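3.2 Materials and table layout

The study concerned how adults put away small play objects when no order is prescribed. Play food was chosen because its categories are familiar (fruit, vegetable, other) and because the pieces differ in size and color while remaining easy to pick up with one hand. The Steltwood set was used for all sessions. Pieces from a second supplier, Tatex, were tried in the pilot and dropped – their surface finish made them easy to tell apart from the rest, and participants grouped them by make.

Toys were laid out on a bare table with light wooden planks. Spacing was left irregular so that no row or column would suggest a sequence. Figure 1 gives part of a layout, with a green egg-shaped piece close to a pale blue textured container and a large strawberry and an orange lying nearer the middle of the table.

Figure 1. Toy foods spread on the table near the blue container.
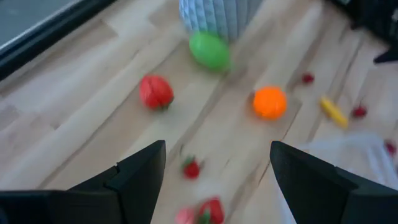 3.3 Procedure and coding

Each participant completed 8 trials, divided into two blocks. The instruction was read aloud from a card and was the same throughout: "Please put these away." Questions about order or grouping were answered by repeating the card. A trial ended when the participant stepped back from the table.

Two measures were coded. The first was pick order, recorded piece by piece. The second was final arrangement, scored by category adjacency: a piece was marked as grouped if it touched at least one piece of the same category. Loukia Giannakopoulos coded all trials, and a second coder repeated one block per participant. Disagreements mostly involved pieces that touched only at a leaf or stem, and these were settled by discussion.

Final arrangements were examined from overhead stills. Dense packing complicates the score, as in Figure 2, where strawberries overlap one another in a clear plastic container and a yellow piece is tucked partly beneath the orange. Overlap was treated as contact. Pieces hidden to the point that their category could not be read were left out of the adjacency score but kept in the pick order.

Figure 2. Toy fruits and vegetables packed in a clear container.

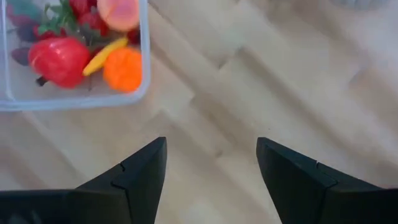

Does contact between two pieces of one category show that the participant meant to group them?
Contact alone is weak evidence of intent, so adjacency is reported together with pick order – a pair was called deliberate only when its members were also picked consecutively.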